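News from the Pokolham robotics club

Well, what a month it's been! When I wrote to you last we had 4 members who could run the arms without somebody hovering at their elbow, and now I've honestly lost track, because the new students just keep turning up and they learn faster than I do.

The big thing is Skonlow, our entry for the spring meet. The task this year is a workshop wall – tools, pipes, panels – and the arms have to work on it without knocking anything down. Two arms, one wall, plenty of ways to get tangled. The Stefanou team wrote the grasping part and have logged 1199 tries so far (they want to beat last year's 3558, and I wouldn't bet against them).

My favorite bit is the screwdrivers. I thought those would be the easy points, and boy, was I wrong. A thin shaft and a fat handle are a pain to line up, and the wrist cameras see everything from such a strange angle that you have to forget how your own hands would do it.

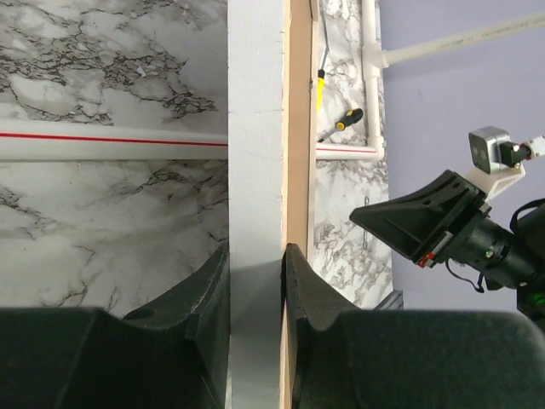
We're also raising money for spare fingers, and the bake sale brought in $165, so thank you to everybody who bought a brownie or six. Rumis is letting us use their back room again for the practice rounds in September. Come by any time after 4 p.m. and ask one of the students for a turn at the controls – they love showing it off!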